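Cernanby 공연 녹음 모음 README

작은 공연장에서 녹음한 라이브 음원 330곡과 곡별 메타데이터입니다. 녹음 장소는 Drokton과 Mateos 2곳이며, 관리자는 Itziar Pastor입니다.

구성
audio/ 곡 단위로 나눈 WAV 파일
sets/ 공연별 곡 순서와 시작 시각
notes/ 녹음 담당자가 남긴 메모
tracks.csv 전체 목록

tracks.csv의 열은 track_id, venue, artist_code, start_time, length_sec, crowd_level입니다. artist_code는 밴드 이름 대신 쓰는 번호이고, 같은 밴드가 두 공연장에서 모두 연주한 경우에도 번호는 하나입니다. crowd_level은 곡이 끝난 뒤 박수와 함성의 크기를 0에서 5까지 적은 값입니다. 듣고 매긴 값이라 공연장끼리 비교하기에는 적당하지 않습니다.

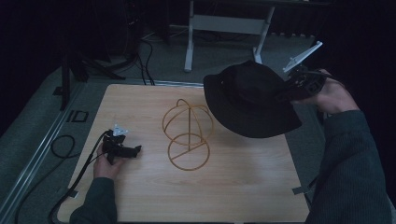
탁자 위로 들어 올린 검은색 버킷햇.

녹음은 무대 앞 마이크 한 쌍과 믹서 출력을 함께 받아 만들었습니다. Mateos 음원 가운데 60곡은 믹서 출력이 빠져 있어 보컬이 멀게 들립니다. 해당 곡은 notes/의 메모 첫 줄에 room_only라고 적혀 있습니다. 길이가 400초를 넘는 곡은 파일을 둘로 나누고 이름 끝에 a와 b를 붙였습니다. 이어 붙일 때 페이드는 넣지 마십시오.

알려진 문제
Drokton의 12월 공연은 시작 시각이 한 시간 늦게 기록되어 있습니다. 앙코르가 sets/에서 빠진 공연도 있으니 곡 순서는 tracks.csv를 기준으로 확인하십시오.

사용 조건
연구와 개인 감상 용도로 쓸 수 있습니다. 음원을 다시 배포하려면 관리자에게 먼저 문의하십시오. 목록을 읽는 스크립트 Ala는 별도 저장소에 있으며 이 조건이 적용되지 않습니다.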